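4.3 Running a recorded insertion trial

The steps in this section repeat the drive caddy trials from the Varma study. They assume that the wrist camera has been calibrated (section 3) and that the Nosix controller is already in force-limited mode. If you want results you can compare with the published ones, don't change the order of the steps.

The method tests one question: how far off can the starting pose be before the arm can no longer seat a part by feel? Each trial starts from a nominal pose with a known offset added. The policy gets the wrist camera view and the joint torques, and nothing else.

CAUTION: Keep hands out of the cell whenever the status light is green. Force limiting protects the parts. It does not protect fingers.

Before you start

1. Check that the board is fixed firmly in place. Push on each corner by hand. If it moves at all, tighten it and redo the board registration in section 3.6.

2. Check the gripper screws. A loose finger shifts the grasp and the offset you record will be wrong.

3. Open Dakness and load the trial file. The file holds 200 start poses. Do not edit it by hand - the log reader matches poses by line number.

Note: Dakness will load a file with missing lines and give no warning. Look at the line count in the lower status bar before going on.

Running the trial

4. Press Home and wait for the arm to stop.

5. Select the part type. Board features and drive caddies use separate force profiles. The caddy profile stops the arm at 40 newtons.

CAUTION: Never run a caddy with the board profile. The limit is higher and the connector can be damaged.

6. Press Grasp. Look at the live view and confirm that the part is square in the jaws. If it is tilted, press Release and repeat this step. Do not count a repeated grasp as a failed trial.

7. Press Run. The arm moves to the offset pose, makes contact, and searches. A search ends when the part seats, when the force limit is reached, or after 3000 control cycles.

8. When the arm stops, mark the result as Seated, Partial or Failed. Judge this by eye at the fixture. The torque trace alone can't tell Partial from Seated on the ribbed guides.

9. Repeat steps 4 to 8 until the pose list is finished.

Note: If three trials in a row end in Failed, stop and run the registration check. In the Varma runs this was nearly always a shifted fixture, and those trials were thrown out and repeated.

Checking the wrist view

10. Open two or three saved stills from the log. The fingers should be sharp enough to show their screws, and the part or board should not be washed out by glare from the metal behind it. Some glare on the background is fine.
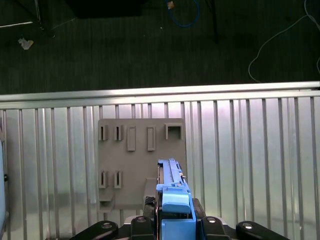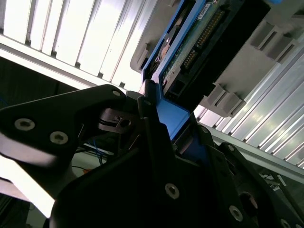
Figure 4-5. Wrist camera views: gripper at the slotted board (first) and holding a drive caddy (second).

11. Save the log and copy it to the Zastel share. Questions about the log format go to Begoña Iglesias.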